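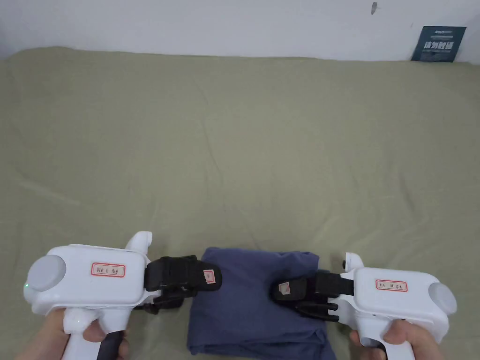 Green bedding, a folded cloth and a small sign on the wall side.

Home | Music | Visits | An open day at the Lurside pressing plant

I have bought records since I was fourteen years old, and until last Thursday I had never seen one being made. When the Lurside plant in Telov announced an open day, I wrote to them the same evening and asked for a place. They answered with a short message: come at ten, wear closed shoes, leave large bags at the desk.

Telov is small. From the station you walk along the river, pass the football ground and turn left at a bakery, where I bought a cheese roll that I can recommend to everybody. The plant is a low brick building behind a tyre shop. There is no big sign on it, only the name on the letterbox, and I walked past it once before I saw other people standing there with band shirts and tote bags.

We were divided into groups and I was in the second. Our guide was Ilaria Caruso, who runs the cutting room. She speaks quickly and does not like it when someone calls the records "vinyls", so I will be careful in this report.

The cutting room

We began upstairs, in a room with thick curtains and a very soft carpet. A record begins with the cut. The lathe takes the music and a small heated stylus makes the groove in a lacquer disc, from the outside to the inside. Ilaria had prepared a side from the new Skollance record, called Turunen, which comes out in August. I knew the band from their first EP only, which was mostly guitars. The new one has an organ and a lot of slow brass.

She explained that the length of a side matters more than most musicians expect. The band arrived with a side of 31 minutes and she had to tell them it was too long for the sound they wanted. If the side is long, the grooves must be narrow, and then the level goes down and the noise of the surface comes forward. They discussed it for an evening and took one song away. It will be on the download, she said, and it is a good song, but it was fighting with the others.

She also spoke about the letter S. A singer with a sharp S can give the cutting engineer a bad week, because the stylus cannot always follow it cleanly. She played us a line before and after her treatment. The difference was small at first, and then I could hear nothing else.

One visitor asked if a digital master makes the whole thing pointless. Ilaria has surely heard this question many times. She said that people may like the sleeve, the smell, the turning over, and she has no wish to argue with them about it. 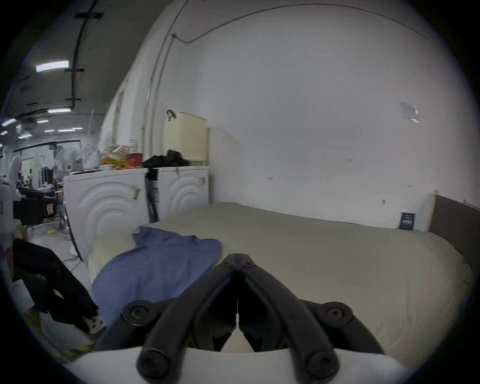
T-shirt and pillow on the bed, with the grey headboard to the right.

The press hall

Downstairs it was warm and loud, and we received ear plugs. There are 4 presses. Two are old and two were bought in recent years, and the man who showed them to us, Rosario Grasso, prefers the old ones without hiding it. The new presses report every problem on a screen. With the old ones he listens, and he told us he can hear from the other end of the hall when the steam is not right.

The material comes as small pellets. They are heated and pushed into a thick round piece which the workers call a puck. The labels go on top and under it, the press closes, and after a short time you have a record with an ugly edge, which is then trimmed away. I had always believed the label was glued on afterwards. It is pressed in together with the rest, and the paper has to be baked dry before, otherwise it can blister. I found this the most interesting fact of the day, and I have already told it to three people at work who did not ask me.

The trimmed edges go back into a grinder if the colour allows it. Black is easy. With the coloured records it is more complicated, and the marbled ones that collectors love are, in the words of Rosario, "a good way to lose an afternoon."

On that morning they were pressing a reissue of an old choir recording, in an edition of 300. This is the smallest order that the plant accepts. In a normal case a local band orders that number and sells it at concerts over a year or two. The biggest order this year was 2,000 copies, for a film soundtrack, and it occupied the old presses for longer than planned.

Listening room and lunch

Before the records leave the building, some copies from each run are played from beginning to end. This is done in a little room with two armchairs and a turntable which is ordinary on purpose. If a fault can be heard there, the customer will hear it as well. I asked if it is pleasant to listen to music the whole day. The young woman who was on duty told me that she no longer hears the songs, only the clicks between them, and that at home she prefers the radio.

Lunch was soup and bread at long tables in the yard. I sat with a couple who had driven for hours with a box of their own records, in the hope that somebody would tell them why one of them jumps. Rosario looked at it against the light, turned it twice and said: "Clean it." They seemed a little disappointed. 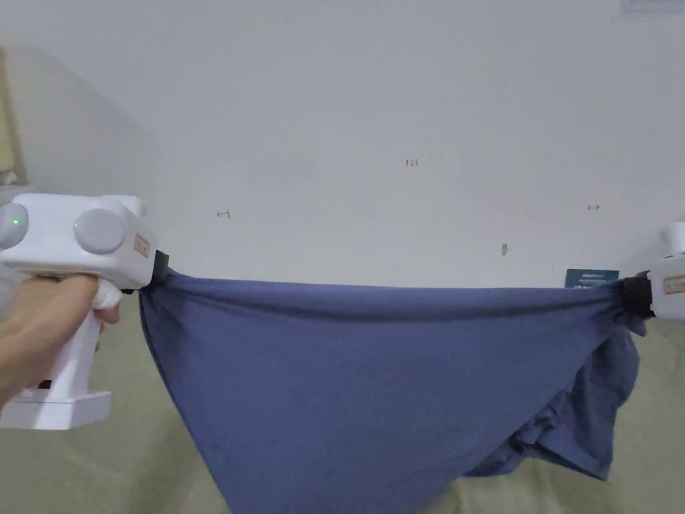
Two white grippers, with a cloth held by its upper corners.

The small concert

In the afternoon two members of Skollance played on a stage made of pallets, just voice and a small organ. They performed four songs from Turunen, including the one that was taken off the record. I understood then what Ilaria meant. It is the fastest of them and it is also a bit cheerful, and the album as I heard it upstairs is not a cheerful thing. I liked it anyway and I hope they will make a single of it.

The sound in the yard was not ideal. There was wind in the microphones, and the tyre shop next door was open for business. The singer waited for a compressor to finish before she started the last song, and the people laughed and clapped for the compressor too.

Practical information

The open day takes place once a year and entry is free, but you must reserve by email. The cutting room is up a narrow staircase with no lift. Photography is allowed in the press hall, not in the cutting room. The shop by the entrance sells test pressings in plain white sleeves, and by three o'clock the good ones were gone. I went home with the choir record, which I had seen coming out of the press that morning, and a Lurside slipmat that is slightly too large for my turntable.

The last direct train leaves Telov at ten past six. After that you have to change once.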